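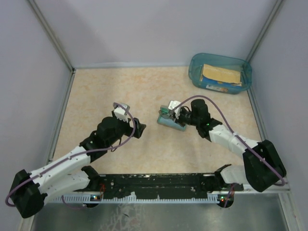 Search this site Enter keywords Go

Kerna open day: games in the classroom, for children who have moved

Kerna opened its learning center to visitors in February, and I went along for the morning session. The center runs Otine, a building game used to teach math and reading to children who arrived in the country partway through school. It has 1,194 registered players, and 70 of them also come in person.

We started in the Beneš room, where each child gets a plot of land and a budget of 4,000 blocks. One girl had spent 3,000 on a school with a roof garden and was working out what she could still afford. The teacher let her do the sums on paper first – that seems to be the rule for all of them.

The second stop was Bisider, the group that translates the game. Their main problem is short instructions, which often read as rude in another language. They test each line with parents before it goes in. Players can also choose their own ground and wall textures, and stone is a popular pick. A tabletop in mottled cream and beige, with patches of peach and bluish white, is close to the pattern many of them use for floors.

Questions ran over. Parents mostly asked about screen time, and the answer was 40 minutes a session. Coffee was at 11 in the hall.
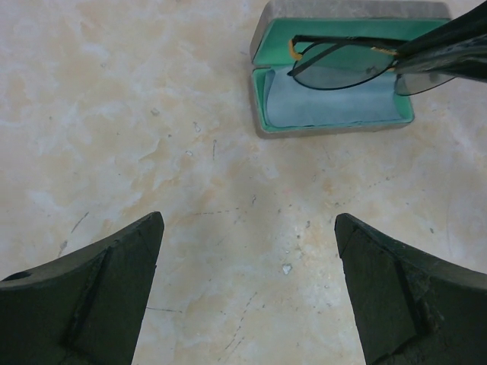 Getting a place is harder than the leaflet suggests. The in-person group is full until summer, and the online group needs a referral from a school. Staff will help with the form, and tablets can be borrowed if a family has none. Pale, marble-like surfaces with soft tan blotches, like the tabletop between the two dark green gripper fingers, come up in the texture menu under "stone," and a child can try them in the demo without signing up. The demo has no chat and saves nothing.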